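Convocatoria de participantes: equipo estudiantil de manipulación bimanual, proyecto Druton

El taller de robótica Sergate abre plazas para el segundo ciclo del proyecto Druton, que prepara la participación en la liga de manipulación de Tumness. Se buscan estudiantes de grado o de formación profesional superior en electrónica, mecatrónica, informática o afines.

Trabajo previsto

Los participantes teleoperan dos brazos sobre mesa, graban demostraciones y entrenan políticas de control a partir de ellas. El ciclo se centra en tareas con material eléctrico doméstico: sujetar una regleta con una pinza, orientar una clavija con la otra e insertarla. El conjunto de datos del primer ciclo contiene 2.115 episodios válidos; el objetivo del segundo es llegar a casi 3.000 —sin contar los descartados en revisión—.

Requisitos

Python a nivel intermedio y manejo de Linux por terminal.
Disponibilidad de dos tardes por semana desde septiembre.
Se valora experiencia con ROS 2, calibración de cámaras o diseño de piezas impresas. No es excluyente.

Condiciones

La participación no es remunerada. El proyecto cubre el material, la inscripción en la liga y el desplazamiento. Quienes completen el ciclo pueden solicitar la beca Lamont, dotada con 1.000 euros.

Solicitudes

Enviar currículum de una página y un enlace a código propio a la atención de Jessie Niven, coordinación técnica. La prueba práctica se realiza en el aula 277, un lunes a las 16:00, con Struan Drummond como evaluador —dura cuarenta minutos e incluye teleoperación—.

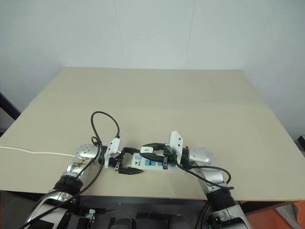 No se exige experiencia previa con los mandos; antes de la prueba hay diez minutos de práctica libre. Los resultados se comunican por correo a todos los candidatos.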